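Dureza del agua y depósitos de cal en superficies de baño
Trabajo de la asignatura Química Aplicada. Autores: Iida Kiiskinen y Jérémie Bodin
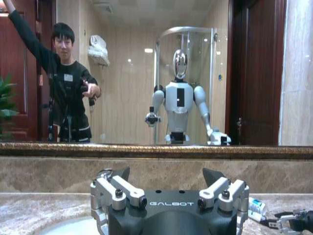 1. Objetivo
Determinar la dureza total del agua de red en dos barrios de Condlow, Bruvar y Rantala, y relacionarla con la masa de residuo que queda tras la evaporación sobre piedra caliza pulida.

2. Método
Las muestras se tomaron en julio, del grifo del lavabo, tras dejar correr el agua 30 segundos. La dureza se midió por valoración complexométrica con EDTA 0,01 M, a pH 10 y con negro de eriocromo T como indicador. Cada valoración se hizo por duplicado. El residuo se obtuvo evaporando un volumen fijo sobre probetas de mármol previamente taradas.

3. Resultados
Bruvar: 421 mg/l, expresados como CaCO3. En Rantala el viraje fue poco nítido en la primera serie y hubo que repetirla con indicador recién preparado; el valor quedó por debajo del de Bruvar en ambas réplicas. La masa de residuo siguió el mismo orden.

4. Discusión
El mármol reacciona con los limpiadores ácidos habituales, por lo que la pérdida de masa de la probeta puede enmascarar la del depósito. Las pesadas posteriores a la limpieza con ácido cítrico se descartaron. Oskari Rissanen propuso repetir el ensayo sobre vidrio, material inerte en estas condiciones. Queda pendiente separar la dureza temporal de la permanente.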